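호스 클램프로 버티는 중: 공방 로봇팔 작업 기록

2월 16일

막대 끝이 또 흔들려서 지난주에 만든 고정부를 다시 뜯었다. 팔 끝에 금속관이 있고 그 아래로 진회색 막대가 내려오는 구조인데, 처음에는 관 안쪽에 출력한 부싱을 끼우고 멈춤나사로 눌러 두었다. 가만히 세워 두면 멀쩡하다. 블록을 옆으로 밀기 시작하면 나사가 조금씩 풀리고, 그러면 막대 끝 위치가 처음 맞춰 놓은 값에서 벗어난다. 33번째 시도에서 막대 끝이 판을 긁는 소리가 나길래 멈추고 전원을 내렸다.

처음 들르는 분들을 위해 적어 두면, 졸리 공방 한쪽을 빌려서 로봇팔로 나무 블록을 미는 장치를 만들고 있다. 이름은 플루키츠라고 붙였다. 집는 동작은 없다. 막대로 밀기만 한다. 블록을 원하는 자리로 보내고, 나중에는 "초록 별을 왼쪽으로" 같은 문장을 받아서 움직이게 하는 것이 목표다. 문장 쪽은 아직 손도 못 댔고 지금은 기계 쪽만 붙잡고 있다.

고정부는 결국 스테인리스 호스 클램프로 바꿨다. 티모테 마야르가 배관 부품 서랍에서 하나 꺼내 주었는데, 감아서 조여 보니 부싱보다 훨씬 단단하다. 보기에는 좀 그렇다. 나사집이 옆으로 튀어나와서 팔이 낮게 기울 때 키가 큰 블록과 부딪힐까 봐 신경이 쓰인다. 그래서 나사집이 왼쪽을 보도록 돌려 놓고, 제어 코드에서도 그쪽으로 여유를 15밀리미터 더 잡았다. 클램프 바로 밑에 두꺼운 검은색 칼라를 둘러서 막대가 위로 밀려 올라가지 못하게 했다.

판 이야기도 해야겠다. 처음 쓴 판은 공방에 굴러다니던 합판이었다. 표면이 거칠어서 어디서는 블록이 잘 미끄러지고 어디서는 걸렸다. 같은 명령을 줘도 멈추는 자리가 매번 달랐다. 코팅판도 써 봤는데 이번에는 너무 미끄러워서 블록이 막대에서 떨어져 혼자 더 나가 버렸다. 지금 쓰는 것은 밝은색 단풍나무 집성판이다. 긴 목재를 나란히 붙여 만든 것이라 이음매가 가로로 지나간다. 손톱으로 훑으면 턱이 느껴지는 곳이 한 군데 있어서 사포로 갈았다. 마감재는 바르지 않았다. 올렉산드라 쿠슈니르는 오일이라도 한 번 먹이라고 하는데, 마찰이 또 달라질까 봐 미루고 있다.
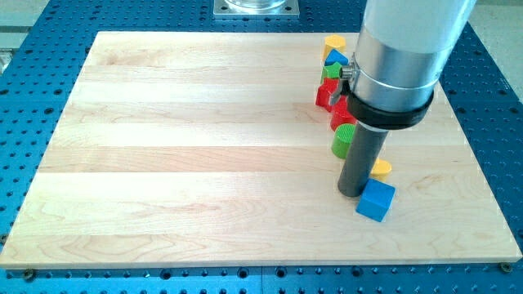
판을 테이블에 붙이는 방법은 한참 고민했다. 테이블 상판은 나사 구멍이 일정한 간격으로 뚫린 파란 알루미늄판이다. 그러니 구멍은 얼마든지 있는데, 판에 직접 구멍을 내기가 싫었다. 클램프를 위에서 물리면 막대가 가장자리로 갈 때 걸린다. 지금은 앞쪽 모서리 가까이에 황동색 나사를 하나씩 세워서 판이 앞으로 밀려 나오지 않게 해 두었다. 당분간은 이대로 쓸 생각이다. 막대가 블록을 미는 힘 정도로는 판이 움직이지 않았다. 다만 내가 팔꿈치로 한 번 쳤을 때는 움직였고, 그날은 좌표를 처음부터 다시 맞췄다.

좌표 맞추는 순서는 잊어버리기 전에 적어 둔다. 먼저 블록을 모두 치운다. 막대 끝을 판의 네 모서리 근처에 차례로 내리고, 종이 한 장이 겨우 빠지는 높이에서 값을 저장한다. 그다음 가운데에서 한 번 더 내려서 계산값과 비교한다. 판이 미세하게 휘어 있어서 가운데 값은 항상 조금 다르다. 전에는 무시했는데 막대가 긁힌 뒤로는 보정을 넣는다. 전부 하는 데 15분이 걸린다. 팔을 켠 직후에 재면 값이 약간 달라지기 때문에 몇 번 허공에서 움직인 다음에 시작한다.

블록은 여덟 개다. 노랑, 파랑, 초록, 빨강이 둘씩이고 같은 색이라도 모양이 다르다. 색만 보고 찾으면 헷갈리게 하려고 일부러 그렇게 골랐다. 지금까지 밀어 본 느낌으로는 정육면체가 제일 다루기 쉽다. 면 가운데를 밀면 그대로 나간다. 물론 가운데에서 벗어나면 돌아가는데, 얼마나 돌지 짐작은 된다. 별 모양은 골치가 아프다. 막대가 뾰족한 부분 사이의 홈에 들어가면 오히려 안정적이고, 끝을 건드리면 제자리에서 돌기만 한다. 둥근 것들은 막대와 닿는 곳이 좁아서 조금만 빗나가도 옆으로 새어 버린다. 속도를 낮추면 덜하지만 그러면 한 번 미는 데 너무 오래 걸린다.

한곳에 몰려 있을 때가 더 문제다. 블록 하나를 밀면 옆에 붙은 것들이 같이 끌려간다. 처음에는 경로를 계산할 때 다른 블록을 전부 장애물로 넣고 피해 가게 했는데, 몰려 있으면 갈 수 있는 길이 아예 없다고 나온다. 그래서 규칙을 하나 추가했다. 길이 없으면 제일 바깥쪽 블록부터 빈 곳으로 조금 밀어내고 다시 계산한다. 단순한데 생각보다 잘 된다. 가끔 두 블록을 번갈아 밀면서 끝나지 않을 때가 있어서, 90초가 지나면 그만두고 막대를 들어 올리도록 해 두었다.

막대를 들어 올리는 동작도 고쳤다. 예전 코드는 미는 동작이 끝나면 곧바로 옆으로 이동하면서 올라갔다. 이러면 방금 제자리에 놓은 블록을 다시 건드린다. 지금은 밀던 방향의 반대로 조금 물러난 다음 수직으로 올라간다. 별것 아닌 수정인데 성공으로 치는 횟수가 눈에 띄게 늘었다. 진작 이렇게 할 것을 그랬다.

티모테는 막대 끝에 고무 캡을 씌워 보라고 한다. 둥근 블록에는 도움이 될 것 같다. 그런데 끝이 판에 닿았을 때 고무가 끌리면 모터에 걸리는 힘이 커지고, 지금은 힘 제한을 꽤 낮게 잡아 놓아서 팔이 그냥 멈춰 버릴 수도 있다. 일단 얇은 열수축 튜브를 옆면에만 씌워서 시험해 볼 생각이다. 끝면은 그대로 두고.

카메라 쪽도 손볼 것이 있다. 판이 밝은색이라 조명이 반사되면 가운데에 밝은 띠가 생기고, 노란 블록이 그 위에 있으면 윤곽을 자주 놓친다. 조명에 트레이싱지를 한 겹 붙였더니 조금 나아졌다. 조명 위치를 옮기면 더 좋아질 텐데 천장 레일을 옆자리와 같이 쓰고 있어서 마음대로 못 한다. 올렉산드라에게 물어보니 8월에 그쪽 작업대가 빠진다고 한다. 그때까지는 트레이싱지로 간다.

다음에 할 일은 클램프가 얼마나 버티는지 보는 것이다. 관과 클램프에 걸쳐서 연필로 가는 선을 그어 두었다. 하루치 작업을 돌린 다음 선이 어긋났는지 확인하고, 어긋났으면 관 표면을 조금 거칠게 갈아서 다시 조일 것이다. 그리고 고정부 도면을 달라는 댓글이 있었는데, 부싱 도면은 이제 안 쓰니 올리지 않겠다. 클램프 치수는 관 지름을 다시 재서 댓글에 적어 두겠다.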